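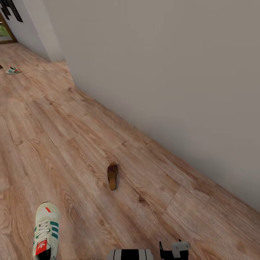 Punning shop names: pre-listing inspection
Register: Prarard. Entries held: 1538
Checked November 17, 2021

1. Name copied from the fascia, letter for letter. PASS
Comment: Apostrophe in "Sole'd Out" kept as painted. The website spells it without.

2. Pun works when read aloud. PASS
Comment: Tested in two accents. Weaker where "sole" and "sold" differ in the vowel.

3. Pun works in print alone. PASS 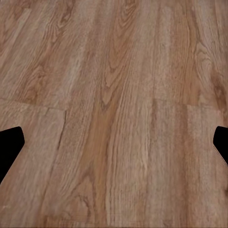

4. Trade matches the joke. PASS
Comment: Shoe repairs and key cutting. The joke covers the first only, and the guidance allows this.

5. Name not already on the register. FAIL
Comment: Entry 208 is the same name without the apostrophe. Merge or cross-refer. Gasell to rule.

6. Double meaning fit for a family page. PASS
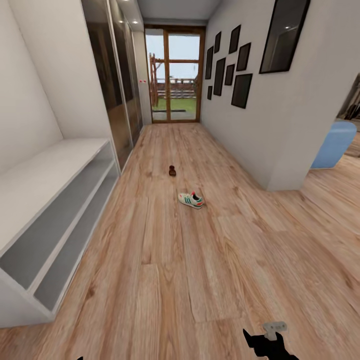
Hallway with two shoes on the floor.

7. Origin of the second word checked. OPEN
Comment: "Heel" (foot) and "heel" (tilt, of a ship) have separate roots. The note for "Heel Over" treats them as one word. Amend.

8. Category code entered. PASS
Comment: Code 51, footwear and leather.
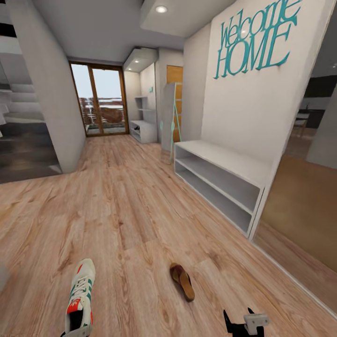
Virkirell: Item 5 should be a pass. The apostrophe changes the reading, and we have listed pairs like this since September.

Item 5 left as FAIL until the ruling is in. Item 7 to be rechecked with it.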